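Turnamel Two-Finger Kit, wrist camera version
Listed under: Grippers and end effectors / Bench builds
Page updated 2025-07-18

Turnamel sells this as a gripper you can put together in an evening and trust by the next morning. We stock it, and we have one bolted up in the shared workshop at Puvmont, so we can tell you which half of that we believe. The evening part is fair if you already own decent hex drivers. The trust part took us until well into May.

What you get in the box: two molded fingers in black, the drive unit, a mounting plate, a wide-angle camera with a bracket, one data cable, one power lead and a bag of screws with more in it than the instructions call for. You do not get a power supply. You do not get finger pads either, unless you order the pad set, and the product sheet is coy on that point.

Payload is given as 500 grams. We would treat that as a number for a straight lift, fingers vertical, object centered, nobody in a hurry. For anything held off to one side, plan on less and test it yourself. The maker's sheet also claims 700 open and close cycles before the drive wants checking. We have no quarrel with the figure, only with the sheet's silence on what the check involves. When we asked, we were told to listen for a change in sound.

Setup at Puvmont is a plain desk job. The work mat is taped down at its far corners and the monitor stands off to the right, where you can read it from the keyboard. Skip the mat if you like, but small parts skate on a bare wood-grain top and you will blame the software for it. We did.

The camera sees very wide. Straight edges come out bent, and the fingers take up the bottom of the view whether you want them there or not. For judging whether the tips are closing together, that suits us fine. For measuring anything, you will need to correct the picture first, and the correction file that ships with the kit was wrong for our lens. Making our own took 44 shots of a printed grid.

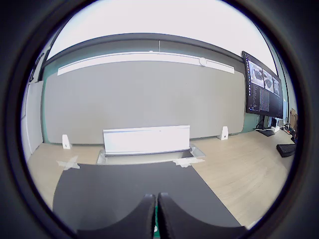 Hollis Mahmoud thinks we are being too hard on the camera, and wrote to say that the correction file is only wrong if you mount the bracket the way the drawing shows. Flip the bracket, Hollis says, and the shipped file comes good enough for picking up blocks. We tried it. It was better. It was also upside down, so the view has to be turned in software, and the drawing on the current leaflet still has the bracket the other way.

Compatibility

The plate fits the Trarkico arm without an adapter. It fits the older Marinho arm with one, sold separately, and the adapter adds 15 millimeters to the reach, so redo your tool offset before you drive the tips into the desk. Other arms: ask first, with a drawing of your flange. "Standard bolt pattern" in an email is not enough for us to go on.

Software

There is a control panel, and it works. There is also a mode called adaptive grip, which is supposed to sense how soft an object is and ease off. In our hands it eased off on a wooden block and crushed a paper cup. Rosângela Teixeira has had better results after lowering the closing speed, and her settings are in the download folder. We would still call it a feature to play with, and we leave it switched off on the Puvmont unit.

Things to check on arrival

Close the fingers slowly with nothing between them and look at the tips from the side. If one sits far ahead of the other, loosen the plate and start again.
Tug the data cable gently at the camera end. Two kits in our last delivery had loose connectors, and we replaced both.
Keep the spare screws. The long ones are for the adapter.

Returns

Unused kits come back for a full refund. Assembled kits come back for store credit, provided the drive has not been opened. If yours fails before the 700 cycles are up, send us the log file along with the kit, as Turnamel will not look at a claim without one. Logging is off by default. Turn it on before the first run.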